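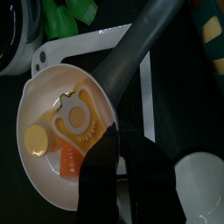 The Price of a Death Notice

Renji Hosoda
3/5/21

A death notice has two jobs. It tells people that someone has died, and it tells them where and when to come. Everything else in it is optional. Newspapers have priced it as though the reverse were true.

Last March I placed a notice for my uncle in the Fraser paper. The rate card allowed 40 words at the base price. After that, each line was billed separately, and a line in that column holds very little. I wrote 200 words, cut nothing, and paid for it. A photo was extra. So was a second day. The family two plots over at the same cemetery was quoted $1,399 for a full-length notice with a portrait, and they ran four lines instead.

Four lines will hold a name, an age, a town and a service time. They will not hold the names of the grandchildren, and they will not hold the work. My uncle repaired grain dryers for most of his life. Someone looking him up in a county archive should be able to learn that.

The usual answer is that the funeral home will host a longer version on its website. Most do. The home we used, in Sevatbridge, puts its notices on a service called Premia, and the page was fine on the day it went up. The terms are another matter. Hosting is tied to the home's contract, and when the home changes vendors the old pages may or may not be moved. The previous vendor there was Rernex. I looked for 11 notices from the Rernex years, all for people I knew by name, and found three. The others returned a search form.

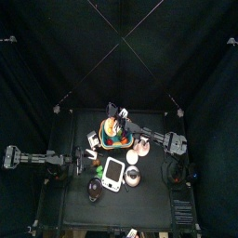 Print has the opposite fault. It costs too much and says too little, but a bound volume or a reel of film stays where it was put. A library can hold it without asking a vendor.

I would change two things. First, papers should sell the basic notice at a flat rate — name, dates, survivors, occupation, service — with no line count. The column space is small and the text arrives already typed. Second, any funeral home that sells online hosting should send a plain text copy to the local library when the notice is posted. No portrait, no guest book, no candle graphics. A text file of that length takes up almost no storage.

Families can do part of this themselves. Print the full notice, write the date on it, and mail it to the library or historical society in the county where the person lived. Include the maiden name if there is one. Ours went to the Fraser library in a plain envelope, and the reference desk filed it under H.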